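The Loading Zone Is the Cheapest Street Reform We Keep Refusing

Most arguments about kerb space in Canadian and Australian cities are conducted as if there were two uses for it: storing cars and moving them. A third use, the short commercial stop, gets whatever is left. On the typical main street that means a single signed bay per block face, usually placed where a hydrant or driveway had already made the kerb awkward.

I think this allocation is wrong, and that correcting it should come before almost any other change to the street, including the bike lane I would personally prefer.

Start with demand. Parcel volumes have grown and average drop size has fallen. A shop that once took one pallet a week now takes several small consignments a day from different carriers, and the flats above it take more. Each consignment requires a vehicle to stand somewhere for a few minutes. The driver will stop regardless of what the sign says. The only variable the city controls is the location of the stop: in a bay, or in the live lane.

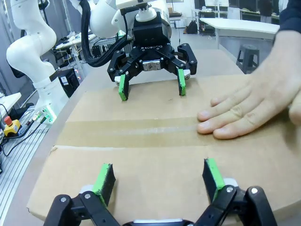
Cardboard carton, taped along the seam.

Szu-yu Chiu's kerb survey of the Marent Street corridor, done in July, is the clearest local evidence I have read. The corridor has 200 metered spaces and 6 loading bays. Over the survey period she logged 2000 commercial stops, and 23 per cent of them were made legally. The rest were double-parked, in the bus stop, across a driveway or in the bike lane. Meanwhile the metered spaces nearest the shops turned over slowly, with many occupied well past the posted limit.

The traders' response, put most carefully by Bogdan Brzozowska in his submission to council, is that each space removed is a customer lost. I take the point seriously but the arithmetic does not support it. A loading bay used in ten-minute stops serves far more vehicles in a morning than a metered space occupied by one sedan until lunch. If the sedan belongs to a shop employee, as it frequently does, the customer count for that space is zero. Brzozowska also objects to bays sitting idle after the morning peak. He is right there, and the remedy is time-of-day signage: loading until 11 am, short-stay metered parking until evening, pick-up and drop-off after that.

A second objection concerns enforcement. Celina Czarnecka has argued that new bays will simply fill with private cars unless they are patrolled, and that council has no appetite for patrols. Her premise is sound. An unpoliced loading zone is free parking with a different sign. But the current arrangement also requires enforcement, of a harder kind, spread along the whole corridor instead of concentrated at known points. Officers can check a dozen marked bays on one walk.
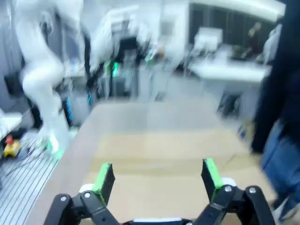
Flat cardboard covering a tabletop.

Pricing is where I part company with most advocates. The usual proposal is that loading should be free to anyone with a commercial plate. I would charge for it, by the minute, from the first minute, with the rate rising steeply after fifteen. Free commercial bays attract tradespeople who need a space all day, and an electrician's van parked from seven until four defeats the purpose as thoroughly as any private car. Long-stay trade parking is a legitimate need, and it should be met by permit on the side streets.

The Sarnov district tried a version of this and dropped the charge after complaints from small carriers. The charge there was a flat daily fee, which penalises the courier making a single short stop and rewards the van that never moves. It tells us very little about per-minute pricing.

Design matters as well, though it receives less attention. A bay should be long enough for a rigid truck to enter without reversing, and it needs a kerb ramp at one end so that a loaded trolley is not bounced up a 150 mm face. Bays near the corner work best, provided sightlines at the crossing are kept clear. Half the bays on Marent Street fail on length alone - drivers of larger trucks do not attempt them.

Council will consider the corridor plan again before the budget round. The draft adds two bays. It should convert one metered space in ten, sign the bays by time of day, and publish the occupancy data quarterly so that the locations can be adjusted.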